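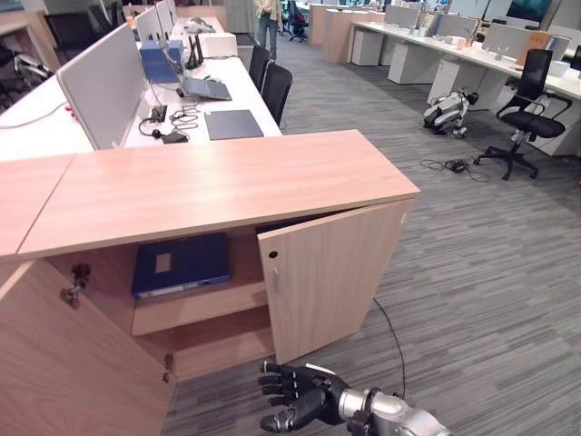
A low office cabinet with both doors open and a binder lying flat on the shelf.

Low office cabinet

A low office cabinet (also credenza, sideboard, desk-end unit or, in many workplaces, "the cupboard") is a piece of storage furniture with a flat top near desk height and one or more pairs of doors. It is used for binders, folders, spare paper and items whose owners have left the company. The type is common in open-plan offices, where it usually stands at the end of a row of desks and serves as a boundary between two departments that are not on speaking terms.

Etymology

"Credenza" comes from Italian and originally had to do with belief or trust. The word was applied to a side table on which food was tasted for poison before being served. Office suppliers kept the name and dropped the tasting. "Low cabinet" is the plainer term and the one normally found on invoices.

Construction

Most units are a box with a top, two sides, a shelf and a pair of hinged doors. Light oak tones are popular, partly for their ability to match other light oak tones bought years later. When two units are placed side by side the tops meet in a seam, which collects crumbs and, over a long enough period, staples.

Doors are hung on metal hinges fixed to the inside of the frame. Adjusting the hinge screws raises, lowers or tilts the door, and a badly adjusted pair will overlap in the middle so that one must always be opened first. Regular users know which. Visitors pull the other one.

A lock is often fitted to the right-hand door, with the handle just below the keyhole. Keys are supplied in sets of 2. The first is generally kept in a desk drawer and the second is kept inside the cabinet.

Sizes

There is no single standard. The Prodberg range, widely copied by smaller makers, set the interior height at 6 inches above two binders stacked flat, a measurement that has never been explained to anyone's satisfaction. Murkov later sold a taller version intended to take binders upright with room for a hand above them. The Murkov catalog listed 187 combinations of door, handle and finish, of which most customers ordered the first.

Contents

The usual contents are ring binders and folders, commonly in dark or royal blue. Each has a pale label area for a title. Blank labels are frequent, as are labels describing an earlier set of contents.

Binders may be stored upright or flat. Upright storage lets the spines be read and is recommended by nearly every filing manual. It depends on there being enough binders to hold each other up, and a shelf with only one or two on it tends to end in flat storage whatever the manual says.
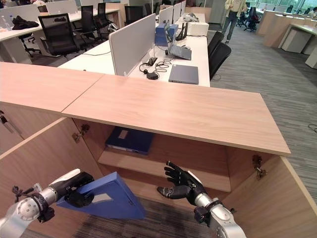
Flat storage has its defenders. A binder on its side puts less strain on the rings, and loose sheets are less likely to sag out of the bottom. The drawback is that a second binder will be put on top of it, then a third, and the one wanted will be at the bottom. The Su method, a filing scheme taught in office courses, allows flat stacks of no more than two and requires that anything thinner than a binder stand on edge. Compliance is said to be good in February, when new folders are handed out, and poor afterward.

The space beneath the shelf is traditionally reserved for larger items. Some units have no bottom panel, in which case the carpet does the job.

The top

Although sold as storage, the cabinet is valued in practice for its top. Plello, a distributor of used office furniture, graded 209 returned units by wear and reported that the tops were scuffed far more often than the shelves. Plants, parcels and leftover birthday cake are typical loads. Attempts to keep the surface clear usually involve a printed notice, which is then left on the surface.

See also

Filing cabinet
Lateral file
Pedestal drawer
Ring binder

This article was last edited on 14th April.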